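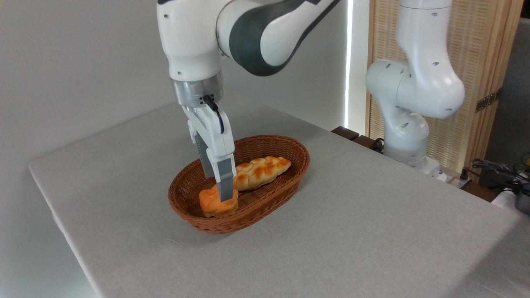
Slide 4. Grukix cell, left arm at the bread basket, fingers closed on the small roll.

Start with the cable. It leaves the flange at the side and runs down along the gripper housing. Leave enough slack for full wrist rotation and no more. At Brotari we had a loop catch the basket rim twice in July, and both times the connector had to be replaced.

Finger pads next. Crumbs and glaze build up on the contact face. Wipe with a damp cloth every 400 cycles — no solvent — and let the pads dry before homing. Change them in pairs. A new pad against a worn one shifts the grip center by over 2 mm, enough to dent a soft crust.

Grip force: the Seidel controller is set to 5 N for rolls. The braided loaf has its own profile. Do not copy values between the two.

Tablecloth. Clamp it under the back edge before teaching positions. If it creeps, the basket goes with it, and the taught heights look wrong when they are fine.

Second arm stays folded during pad changes. Lock it out at the Jamex panel first.

Pause for questions on cable routing, then slide 5, flange bolts.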